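Tufa (software)

Tufa is a software package for planning and supervising pick-and-place work by robot arms. It is written mainly in C++, with a Python interface, and is developed by the firm Prumero. It takes input from one or more cameras, decides which object the arm should reach for and from what angle, and passes a path to the arm's own controller. It does not control the motors directly.

History

Work on Tufa began as an in-house tool called Sumeck, written by Tài Nghiêm and Tsion Weldu. Sumeck could handle only one object at a time and had to be restarted whenever the camera was moved. Abenezer Teshome rewrote the planning part so that it kept a running list of objects between camera views, and the package was renamed when this version was released in January. The old name survives in some of the configuration files, where settings still begin with "sumeck_".

Design

Tufa is divided into three processes that exchange messages. The perception process finds objects and estimates their position and orientation. The planner ranks possible grasps and searches for a path to the best one. The supervisor watches the arm during a move and can stop it or ask for a new plan.

Perception

The perception process uses a segmentation network followed by a fitting step. For packaged goods, it matches the printed surface of the package against stored pictures, which gives the direction the item is facing as well as its outline. The library supplied with the package has 230 items, most of them snacks, drinks and small boxed goods. Users can add their own with a tool called Flonska, which asks for 18 views of each new item.

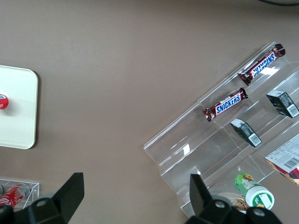 Clear plastic is a known weak point. Depth cameras often return missing or false readings at transparent edges, so Tufa can be given the shape of a stand or bin in advance and will treat it as a fixed obstacle. Bright reflections may still be taken for small objects. A filter added by Ayana Woldemariam drops any detection that does not stay in place when the wrist camera moves.

Planning

The planner draws up to 2000 candidate grasps per object and removes those in which a finger would hit a neighboring item or a shelf edge. The rest are scored by finger clearance, distance from the center of the object and length of the path. Paths are found with a sampling method and then smoothed. If no grasp passes, the planner tries the next object on the list and returns to the first one later.

Tooling

A replay viewer is included. It steps through a recorded run and shows the camera view beside the list of rejected grasps, with the reason for each. The viewer was written by Amedeo Pagano and can be used without the rest of the package. Log files from Sumeck must be converted before they will open.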